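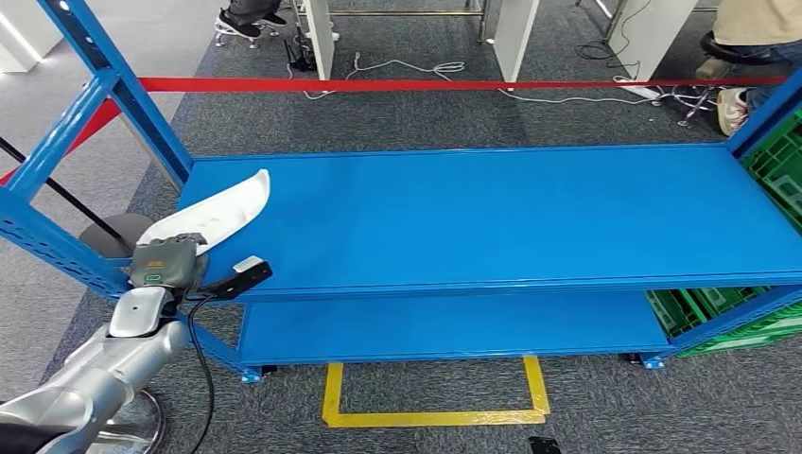 Curved part in the gripper, front left corner of the upper shelf. Red barrier tape behind.

I spent most of September rewriting our cell rules at Trivumcombe. The old version ran to 24 pages and most people had read 4 of them. What follows is the part on floor marking and barriers, which drew the most comments.

Rule 3.1. Barrier tape is pulled taut and tied off to something that does not roll. A shelving unit on casters counts as something that rolls, so lock it first. Tape is a visual boundary only. It does not replace a scanner or an e-stop.

Rule 3.2. Yellow floor tape marks a keep-clear rectangle. No crates, tools or feet in it while the arm is enabled.

Rule 3.3. Desks outside the barrier stay at least 900 mm from the tape. Rizwan Tanoli wanted more. We don't have the floor for it.

Rule 3.4. Cables on the arm get checked for slack at full reach before each session.

Rukhsana Mengal asked whether 3.1 should name a tape height. I left it out of this revision. The Busen site uses its own number and I want to see their reasoning before copying it.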